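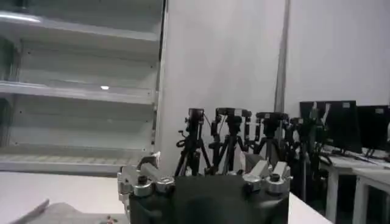

플루른스카(Flurnska) 과제 중간 진행 보고
수신: 제넬(Zenell) 지원사업 담당 프랜신 서덜랜드
작성: 델베르크(Delberg) 작업실, 도로차 비라그
대상 기간: 9월부터 12월까지

1. 요약

지원 계약서에 적은 질문은 가정과 소규모 매장에서 사람이 매일 하는 잔일을 지금 구할 수 있는 로봇 팔로 맡길 수 있느냐는 것이었습니다. 이번 기간까지의 답은 일에 따라 많이 다르다는 것입니다. 상자형 물건을 선반에 채우는 일은 감독자가 옆에 있는 조건에서 할 만한 수준에 가까워졌습니다. 수건을 접는 일은 모양은 나오지만 느립니다. 비닐 포장 물건과 뚜껑 닫기는 아직 맡길 수 없습니다.

선반 채우기 본시험은 195회 했고, 그 가운데 51회에서 사람이 손을 댔습니다. 계약서에 적은 기준은 사람 개입 없이 80퍼센트를 끝내는 것이므로 기준에는 미치지 못했습니다. 다음 기간에 같은 조건으로 다시 시험합니다.

예산은 계획 범위 안에 있습니다. 일정은 가정 방문 시험 한 건이 밀렸고, 나머지는 계획대로입니다.

2. 이번 기간에 한 일

9월에는 작업 목록을 확정했습니다. 처음 신청서에는 설거지와 창문 닦기가 들어 있었는데, 서덜랜드 님과 협의한 대로 뺐습니다. 물을 쓰는 작업은 장비 보호 문제를 먼저 풀어야 하고, 그것만으로 지원금의 상당 부분이 들어갑니다. 대신 매장 쪽 작업을 늘렸습니다. 생활용품점 갈(Gál)에서 진열 담당자들이 실제로 하는 일을 이틀 동안 따라다니며 적었고, 그 기록을 바탕으로 작업을 골랐습니다.

최종 목록에 든 작업은 다음과 같습니다.

선반 채우기
선반 앞줄 맞추기
수건 접어 쌓기
탁자 위 물건을 바구니에 담기
용기 뚜껑 닫기

10월에는 조작 기록을 모았습니다. 사람이 직접 팔을 움직여 작업을 해 보이고, 그 움직임과 영상을 함께 저장하는 방식입니다. 조작은 주로 예뇌 보드나르와 어니코 러커토시가 맡았습니다. 두 사람의 습관이 달라서 초기에 문제가 있었습니다. 보드나르는 물건을 위에서 내려놓고, 러커토시는 선반 앞에서 밀어 넣습니다. 두 방식이 섞인 기록으로 학습시킨 첫 모델은 선반 앞에서 멈칫하다가 물건을 앞턱에 걸치는 일이 잦았습니다. 이후 선반 작업은 밀어 넣는 방식으로 통일했고, 이전 기록 중 위에서 내려놓은 것은 학습에서 제외했습니다. 제외한 기록은 지우지 않고 따로 보관합니다.

11월에는 모델을 다시 학습시키고 예비 시험을 했습니다. 본시험은 11월 말에 시작해 12월에 마쳤습니다. 시험 규칙은 베네딕트 암만이 정했고, 본인은 조작과 학습에 참여하지 않았습니다. 시험 중에는 규칙을 바꾸지 않았습니다.

3. 작업별 결과

3.1 선반 채우기

갈에서 파는 물건 가운데 7종을 골랐습니다. 종이 상자에 든 것, 플라스틱 통, 유리병, 비닐 봉지 포장이 섞여 있습니다. 로봇은 탁자 위의 물건을 하나 집어 선반의 지정된 칸에 세워 놓습니다. 물건이 넘어지지 않고 지정된 칸 안에 서 있으면 성공입니다. 라벨이 앞을 보는지는 따로 적었고 성공 여부에는 넣지 않았습니다.

사람이 개입한 51회의 원인을 보면 비닐 봉지 포장이 가장 많습니다. 봉지는 집을 때마다 모양이 바뀌고, 선반에 놓은 뒤에도 앞으로 기웁니다. 집는 것까지는 대체로 되는데 세워 두는 것이 되지 않습니다. 갈의 진열 담당자에게 물어보니 사람도 봉지는 세우지 않고 옆의 물건에 기대 놓는다고 합니다. 시험 규칙을 현장에 맞게 고칠지 검토하고 있지만, 이번 보고의 수치는 원래 규칙으로 낸 것입니다.

두 번째 원인은 맨 아래 칸입니다. 손이 낮게 들어가야 하는데 손목 부분이 위 칸 바닥에 닿을 위험이 있어 안전 제한에 걸리고, 로봇이 그 자리에서 섭니다. 고장은 아니고 제한값대로 동작한 것입니다. 제한값을 풀면 성공률은 오르겠지만, 사람이 옆에 서는 매장을 전제로 한 과제이므로 풀지 않기로 했습니다. 손을 넣는 각도를 바꿔 해결하려고 합니다.

나머지는 유리병이 미끄러진 경우, 반사광 때문에 위치를 잘못 잡은 경우, 원인을 확정하지 못한 경우입니다. 광택이 있는 선반 면에서 조명이 강하게 되비치면 손목 카메라의 위치 추정이 흔들립니다. 오후 늦게 바깥 빛이 줄어들면 이 오류도 줄었습니다. 다음 기간에는 조명 조건을 시험 변수로 넣겠습니다.

종이 상자와 플라스틱 통만 놓고 보면 결과가 훨씬 좋습니다. 다만 품목별로 나누면 시험 횟수가 적어지므로 따로 비율을 적지는 않겠습니다. 품목별 원자료는 공유 폴더에 있습니다.

3.2 선반 앞줄 맞추기

손님이 앞의 물건을 가져간 뒤 뒤에 남은 물건을 앞으로 당기는 일입니다. 갈에서 관찰할 때 담당자들이 가장 자주 하던 일이고, 가장 귀찮다고 한 일이기도 합니다. 로봇에게는 예상보다 어려웠습니다. 앞에서 보면 뒤쪽 물건이 잘 보이지 않고, 손을 깊이 넣으면 옆줄을 건드립니다.

예비 시험에서 한 줄에 물건이 두 개 이하로 남은 경우는 대부분 처리했습니다. 그보다 많으면 뒤의 것을 당기다가 앞의 것을 넘어뜨렸습니다. 본시험은 하지 않았습니다. 지금 상태로 본시험을 해도 새로 알 것이 적다고 판단했습니다. 손끝에 얇은 갈고리를 다는 방안을 러커토시가 시험하고 있습니다. 효과가 있으면 다음 기간 본시험에 넣습니다.

3.3 수건 접어 쌓기

펼쳐진 상태에서 시작하면 접습니다. 구겨진 채로 쌓인 더미에서 시작하면 모서리를 찾는 데 시간이 오래 걸리고, 뒤집힌 모서리를 맞는 모서리로 잘못 잡기도 합니다. 접은 모양은 매장에 내놓을 정도는 아니고 가정의 욕실 장에 넣을 정도입니다. 판정은 암만과 외부에서 온 두 사람이 따로 했고, 세 사람의 의견이 크게 갈리지 않았습니다.

속도가 문제입니다. 같은 더미를 사람이 먼저 끝내고 한참을 기다려야 로봇이 끝냅니다. 시간이 넉넉한 밤에 돌리면 된다는 의견도 있었으나, 밤에 사람 없이 돌리는 것은 현재 안전 계획에 없습니다. 그래서 이번 보고에서는 수건 접기를 '가능하나 실용 단계 아님'으로 분류합니다.

3.4 탁자 위 물건을 바구니에 담기

가정 작업 가운데 가장 결과가 좋습니다. 무엇을 먼저 집든 상관이 없고, 바구니 안에서 어떻게 놓이든 괜찮기 때문에 실수가 있어도 다시 집으면 됩니다. 작은 물건과 납작한 물건은 여전히 남깁니다. 탁자에 딱 붙은 천이나 얇은 책은 손끝이 밑으로 들어가지 못해서, 가장자리까지 밀어낸 다음 집는 동작을 새로 가르쳤습니다. 이 동작은 납작한 물건이 하나일 때는 되고, 겹쳐 있으면 둘 다 바닥으로 떨어뜨리기도 합니다.

버릴 것과 담을 것을 구분하는 문제는 이번 과제 범위 밖입니다. 방문 시험 가정을 모집할 때 가장 많이 받은 질문이 이것이어서 여기에 적어 둡니다. 현재 로봇은 탁자 위에 있는 것을 모두 담을 대상으로 봅니다.

3.5 용기 뚜껑 닫기

진전이 없습니다. 눌러 닫는 뚜껑은 한쪽만 닫힌 채로 끝났다고 판단하는 경우가 많고, 돌려 닫는 뚜껑은 나사산이 어긋난 것을 알아차리지 못합니다. 힘 센서를 쓰지 않고 영상만으로는 한계가 있다고 봅니다. 센서를 추가하려면 예산 항목을 옮겨야 하므로 아래 6항에서 의견을 구합니다.

4. 현장에서 들은 의견

10월에 갈의 직원들이 작업실에 와서 예비 시험을 보고 갔습니다. 로봇이 물건을 놓는 동안 통로를 얼마나 차지하는지에 관심이 많았고, 성공률에 대한 질문은 적었습니다. 매장 통로는 손수레 한 대가 지나가면 꽉 찹니다. 영업시간에 로봇을 세워 둘 자리가 없다는 지적이 나왔고, 저희도 동의합니다. 따라서 매장 시험은 개점 전 시간으로 잡습니다.

또 한 가지는 뒷정리입니다. 로봇이 선반을 채우려면 누군가 상자를 뜯어 물건을 탁자에 꺼내 놓고, 빈 상자를 치워야 합니다. 담당자들의 말로는 그 일이 채우는 일보다 힘들다고 합니다. 저희 시험은 물건이 이미 탁자에 나와 있는 상태에서 시작하므로, 실제로 덜어 주는 일의 양은 성공률이 보여 주는 것보다 적습니다. 최종 보고에서는 준비와 뒷정리에 든 사람의 시간을 함께 적겠습니다. 이번 기간에는 그 시간을 일관되게 재지 않아서 수치를 내지 못합니다.

5. 지연과 문제

가정 방문 시험이 한 건 밀렸습니다. 신청한 가정의 계단이 좁아 장비를 올릴 수 없었습니다. 모집 안내문에 출입구와 계단 폭을 적도록 고쳤고, 1층 가정을 다시 찾고 있습니다.

카메라 위치가 시험 사이에 조금씩 바뀌는 문제가 10월에 발견되었습니다. 청소하거나 지나가다 건드린 것으로 보이나 확인은 못 했습니다. 위치가 바뀐 날의 기록은 다시 보정해서 쓸 수 있는 것만 썼습니다. 지금은 매일 아침 시작 전에 보정 상태를 확인하고 결과를 일지에 적습니다.

손가락 덮개의 고무가 예상보다 빨리 닳았습니다. 닳으면 유리병에서 먼저 표가 납니다. 교체 주기를 짧게 잡았고 소모품비가 늘었지만 항목 안에서 해결됩니다.

보드나르가 11월에 한동안 자리를 비워 조작 기록 수집이 늦어졌습니다. 러커토시가 일부를 대신했고 현재는 따라잡았습니다.

안전사고는 없었습니다. 비상 정지는 몇 차례 눌렀고 모두 일지에 있습니다. 대부분 물건이 떨어질 것 같아 미리 누른 경우입니다.

6. 결정을 구하는 사항

힘 센서. 뚜껑 닫기를 계속하려면 손목에 힘 센서를 달아야 합니다. 출장비 잔액을 장비비로 옮기면 살 수 있습니다. 옮기지 않기로 하시면 뚜껑 닫기는 여기서 접고 결과를 그대로 최종 보고에 싣겠습니다. 작업실의 의견은 반반입니다. 암만은 접자는 쪽이고, 비라그는 앞줄 맞추기에도 센서가 도움이 될 것으로 봅니다.

봉지 포장 규칙. 옆 물건에 기대 놓은 것을 성공으로 인정할지 정해야 합니다. 인정하더라도 기존 규칙의 수치를 나란히 적겠습니다.

자료 공개. 신청서에는 조작 기록을 모두 공개한다고 적었습니다. 가정 방문 시험의 영상에는 집 안이 찍히므로, 이 부분은 작업실에서 모은 기록으로 한정하고 싶습니다. 계약 변경이 필요한지 알려 주시기 바랍니다.

7. 다음 기간 계획

선반 채우기 본시험을 같은 품목과 같은 규칙으로 반복합니다. 맨 아래 칸의 진입 각도를 바꾼 모델을 쓰고, 조명 조건을 나누어 기록합니다. 갈에서 개점 전 시험을 시작합니다. 첫 시험에서는 진열대 하나만 쓰고, 직원 한 분이 항상 정지 버튼을 들고 있습니다.

수건 접기는 더미에서 한 장을 분리하는 단계만 따로 다룹니다. 접는 동작 자체는 더 손대지 않습니다.

바구니 담기는 가정 방문 시험으로 넘어갑니다. 사람이 사는 집에서는 물건의 종류와 탁자 높이가 매번 다르므로 작업실보다 결과가 나쁠 것으로 예상합니다. 얼마나 나빠지는지를 재는 것이 이 시험의 목적입니다.

준비와 뒷정리 시간은 모든 작업에서 재기 시작합니다. 양식은 러커토시가 만들었고 이미 쓰고 있습니다.

8. 첨부와 문의

시험 일지, 품목별 원자료, 지출 내역은 공유 폴더의 중간 보고 항목에 올려 두었습니다. 개입 사례 영상은 용량이 커서 별도로 보내 드립니다. 6항에 대한 답은 서면으로 주시면 되고, 통화가 편하시면 목요일 오후에 암만과 비라그가 모두 작업실에 있습니다.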